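Ollthorpe Help > Recording examples > Soft items

Cloth folding set: when does an episode start, and how tidy does the room need to be?

Gumaro Barrera

I am recording cloth handling at home for the Grarnent project, using the pair of hand-held grippers. The target for my set is 4,000 episodes across all the people recording, and my share is 200. I have done 189 and sent them in. The checker on the site marked a good many as "start unclear" and I would like to know what that means before I do the rest.

My habit is to hold both grippers level over the bed with the jaws wide open, press start, and then go and find the cloth. The head camera gives me this at the beginning: 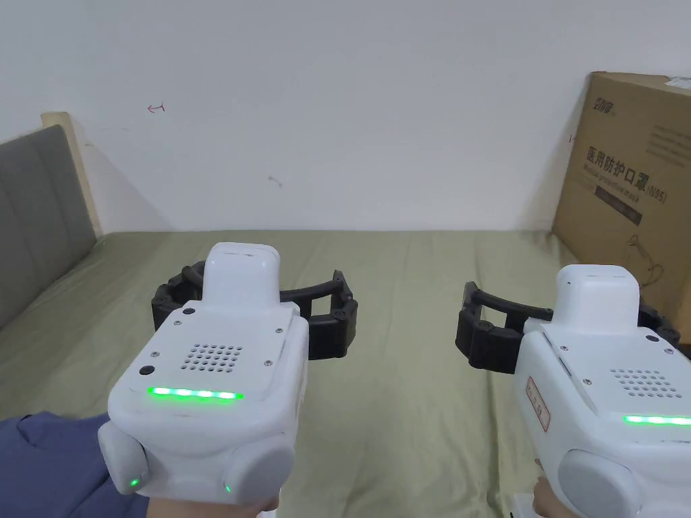
Starting position, both jaws open, head camera view.

The lights are green on both when I start, so I don't think it is a pairing fault. The guide says "begin from rest" but does not say whether the cloth has to be in view of the head camera from the first moment, or only of the gripper cameras. It also says to use "a normal room", and mine has boxes and packing in it. Should I clear everything away, or is that what they want?

One more thing. Some of my episodes are short, only a pick up and put down, and some go on until the cloth is flat. Can both go in the same set?

ouellet_bench

Clear the room. I always do and I never get anything sent back. Also check your lens is clean.

stevham4

I would not clear the room. I have been through this with the cloth set and the bottle set, and the two things the checker looks at are separate, so I will take them one at a time.

"Start unclear" is to do with the first second or so of the episode. The checker wants the grippers still, the jaws open and the item visible to the head camera. If you press start and then walk or turn to where the cloth is, the learning side gets a stretch of movement with no item in it, and it can't tell what the movement is for. Your start position is fine as a position. The jaws are open wide and the two are level, and I wouldn't change that. But there is only a bare stretch of sheet between them. Put the cloth down in front of you first, get the grippers over it, wait, then press.

As for the room, leave it. The gripper camera has a very wide view and takes in a lot besides the cloth whatever you do. In your other picture the fingers are over the cloth and you still get the wall, a carton and a whole heap of packing:
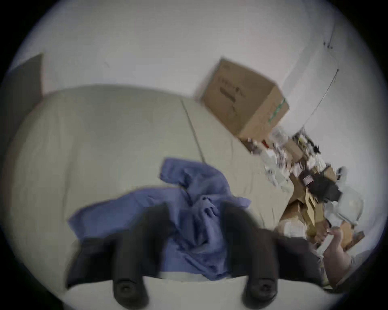
Page last changed: Jul 13, 2018

That is perfectly usable. The blue cloth stands out well against the beige, both fingertips are in view and part of the cloth is between the fingers. The pile on the right has motion blur on it, and so would a tidy shelf if the gripper was moving. What I would do is move the cloth to another spot every 20 episodes or so, and let the background change with it. My own first batch was all on one table and I was asked to redo a large part of it in February.

Two things to look out for with that view. Keep your free hand away from the fingertips unless the task calls for it. At the lower right a hand shows at the edge, and it is well clear of the cloth, so no harm done there. And don't use a cloth close in colour to what it is lying on. I lost a lot of grey on grey that way.

Short and long episodes should not be mixed under one task name. Put the pick up and put down ones under "lift and place" and the others under "spread flat". You can change the name on ones already sent from the list page, but only one at a time.

Gumaro Barrera

Thanks, that clears up the start. I have renamed the short ones. Does the cloth need to be crumpled in a different way each time, or can I drop it from the same height and leave it?

stevham4

Dropping it is fine. It lands differently enough. Pick it up by a different corner now and then.

Tags: cloth, start position, background, episode 3,757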